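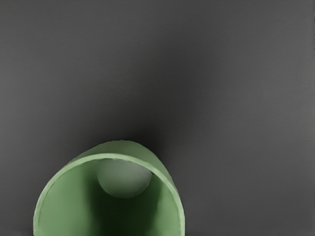 The Grewal is a 700-seat theater with a proscenium stage and a fly tower that went unused for most of the past decade. In December it will stage a winter show of its own for the first time since the building changed hands. The production is a two-act musical drawn from an old miller's tale, and it is being made by Sumow, a touring company that normally works in much smaller rooms.

The director met me in the upstairs bar at the end of a technical planning session. She had a ground plan under one arm and kept it open through most of the conversation.

The first question was scale. Sumow's earlier shows were built for halls of 200 seats, with the cast visible from every row at close range. "You lose faces at the back of the circle," she said. "So the information has to move into the body and into the sound. We rewrote the first ten pages of the script on that basis. Lines that depended on a look were cut, or given to the chorus."

The script itself has been through several versions. The company first performed the story as a one-act piece with four actors and a piano. The new version runs two hours with an intermission, and the band has grown to five players, placed in the pit. The pit had been covered over with a fixed floor, and part of the theater's own spending on the show went toward opening it again.

"That floor was screwed into everything," the director said. "When it came up, we found the original rail was still in place. The conductor can see the stage and the balcony now, and for the echo number in the second act that matters. Half the chorus sings from up there."

She is careful when asked about the hiring of the cast. Most of the company's regular performers are in the show, but two of the principal parts went to open auditions, held at the Zakel, the rehearsal building across the river. The parts were the miller and the innkeeper. Both require a singer who can hold a low line against brass, and both have long passages of spoken text over music.

"Speaking over music is a separate skill," she said. "We tested it in the first round. Each person was given a page of text, a metronome mark and a track. It's not a pleasant audition, but it saves a week later on."

Rehearsals will run for five weeks in the Zakel, followed by a short period on the stage itself. The schedule puts music first. No blocking is set until the chorus is off book, and the choreographer works with the ensemble in the afternoons while the principals are with the musical director. The two groups do not meet until the third week.

I asked whether that left enough time for the flying sequences. There are two in the show: the storm at the end of the first act, and a shorter one near the close. The director turned the ground plan around and pointed out the bars involved.

"The storm uses six bars and no performers in the air," she said. "It's cloth and light. The short one has a person on a line, and that gets its own sessions with a separate crew. It is rehearsed with nobody else on stage until the operator signs it off. If it isn't signed off, there is a version of the scene on the ground, and we rehearse that as well."

The lighting plan follows the same method. The theater's stock of lamps is older than the company would like, and the designer has split the rig between what is in the building and what will be rented. Front light comes from the house stock. Everything that has to change color during a scene is rented. The director said she had asked for fewer cues than in the touring version, with longer fades.

Sound was the subject on which she had most to say. The Grewal has a dry acoustic under the balcony and a livelier one in the middle of the stalls. The show will be amplified, with small delay speakers along the balcony front. "People in the back rows should hear the voice come from the stage," she said. "If it comes from a box over their heads, they stop looking at the actor. It's a matter of milliseconds, and you set it by walking the room."

After the run the production will go to the Pusar, a venue with a shallower stage and no tower. The storm will be restaged there with projected light on a single cloth, and the pit band will play from the wings. The set has been built in sections with that transfer in mind, and the mill wheel comes apart into quarters that pass through a standard loading door.

The director would not be drawn on plans for the following winter. She had a costume meeting at four, and the wheel was due for a load test before the workshop closed for the evening.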